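Projekttagebuch, November, abends

Heute war der erste Tag, an dem ich die Aufgabe am Bett fast allein gemacht habe. Shirt greifen, anheben, zur Mitte ziehen, ablegen, von vorn.
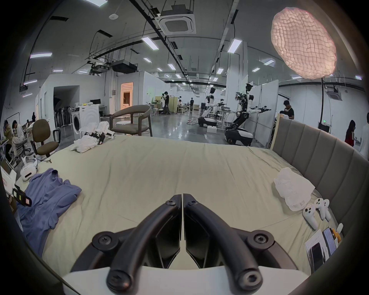

Angefangen haben wir kurz nach neun. Unser Kursprojekt heißt Udow und läuft bis zum Semesterende. Bis dahin brauchen wir 3.000 brauchbare Durchgänge, 500 davon mit Textilien. Heute Abend stehen wir bei 366, alle Aufgaben zusammengerechnet. Das ist weniger als geplant, aber letzte Woche haben wir zwei Tage mit der Kalibrierung verloren.

Das blaue Shirt ist schwieriger als die weißen Tücher. Wenn ich die Finger zu flach ansetze, nehme ich das Laken mit, und dann muss ich alles glatt ziehen und neu anfangen. Steiler ansetzen hilft. Nach dem Mittagessen habe ich es mit dem Kragen zuerst versucht, das ging besser als am Saum. Morgen probiere ich die Ärmel.

Die Headsets haben am Vormittag zweimal die Verbindung verloren, 20 Durchgänge mussten wir verwerfen. Ich habe danach alles auf dem Bett liegen lassen, Controller, Zettel, Telefon, weil der nächste Versuch sowieso gleich wieder losging. Für die Teilaufgabe mit Unordnung ist das sogar erlaubt, steht so auf unserem Aufgabenblatt.

Es war voll in der Halle. Die Gruppe Rarnar hat weiter hinten ihre Griffe geübt, bei den Hockern. Die beiden Roboter auf Rädern standen rechts vom Bett, an die dürfen wir erst nach der Zwischenprüfung. Ich bin nicht traurig darüber. Mit dem Handgreifer merke ich wenigstens sofort, wenn ich etwas falsch mache - am Abend merke ich es vor allem im Handgelenk.

Um vier Besprechung. Zillmont hat doppelt so viele Durchgänge wie wir, dafür nur eine einzige Aufgabe. Tomoana fängt mit den Textilien noch einmal von vorn an, die hatten die falsche Bildrate eingestellt. Ich habe unsere Einstellungen danach gleich kontrolliert, sie stimmen.

Morgen mitnehmen: Klebeband, Ladekabel, das alte Handtuch. Beschriftungen der letzten Serie nachtragen - die fehlen noch ab dem Nachmittag.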